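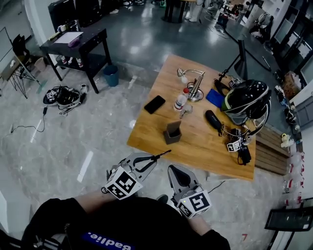
Phone, water, desk lamp.

Cerkus Owners Board > General > Is the Pliro worth saving or should it have died with the wagon?

birgit_r
Posted 4 July 2018

Got a Pliro as a loaner while my wagon was in for a wheel bearing. Had it four days and put 637 miles on it. I went in ready to hate it. The dealer lot has looked like a retirement party since they dropped the coupe, and the Pliro is shaped like a bread roll somebody sat on.

But it drives fine. Quiet on the highway, seats better than mine, and the screen does what you ask the first time you ask it. Then I came home and read that they may cut the whole Cerkus line after next year and keep only the trucks. So which is it? Did they finally build a decent small car just in time to stop?

oldwagon_till
They built a decent small car in the nineties. It was called the wagon. I have one. It has no screen and I have never once had to restart the radio from a menu.

Noh_N
Till, your wagon also has no working air conditioning and you told us in February that the rear door opens only from the inside.

oldwagon_till
It opens. You have to want it.

bendik.n
I bought a Pliro new and I'm the guy who comes into these threads to ruin them. The first year was great. Then the transmission started thinking about its life at every stop sign. You press the gas, it considers the matter, and off you go, usually as the truck behind you is leaning on the horn. Dealer in Ovham did two software updates and said it was "within spec." Maybe so. I'd like to meet whoever wrote the spec.

Birgit, four days in a loaner tells you about the seats.

birgit_r
Fair, though it tells me more than a brochure does. Mine didn't hesitate at all. Is yours the small engine?

bendik.n
Small engine, front drive. I was told the bigger one wasn't worth the extra 1000 dollars. I was told this by a man who had only the small one on the lot.

E. Leite
I sold these for a while, so take this however you like. The hesitation was real on the early cars and mostly gone on the later ones. The bigger engine has a different gearbox and it was always the one to get. We never had any because the regional office sent us whatever the last dealer had turned down.

As for the brand getting the axe, I heard that every year I worked there. We'd get a memo saying Cerkus was central to the future of the company and everybody would go update their resume.

Noh_N
Why keep it at all, though? Serious question. Who walks in and says "I want a Cerkus" who isn't already in this thread?

E. Leite
My old customers did. They came in every three years, bought the same color and asked where the ashtray was. It was a good living.

voss_garage
The name means something overseas, that's why. Over here it means your aunt. I run a two-bay shop (Voß, the sign painter charged extra for the letter) and I see maybe one Pliro a month, nearly always brakes. Compare that to the trucks they want to keep. I'm putting a kid through college on the trucks.

Bendik, have the fluid changed before you give up on it. The book says never. The book is wrong.

bendik.n
What does that run?

voss_garage
Depends on who does it. Call around. Don't let anybody sell you a flush.

oldwagon_till
Changed mine last weekend in the driveway. Took 20 minutes.

Noh_N
That was the oil, Till. You posted pictures.

birgit_r
Update for anyone who cares. Wagon's back, bearing is quiet, bill was $1041 with an alignment I don't remember asking for. Drove it home with the windows down and missed the Pliro by the second light. I asked what they'd want for the loaner and the guy said he'd get back to me — so I guess I'll find out if it has the good engine.

bendik.n
It's the small one. It's always the small one.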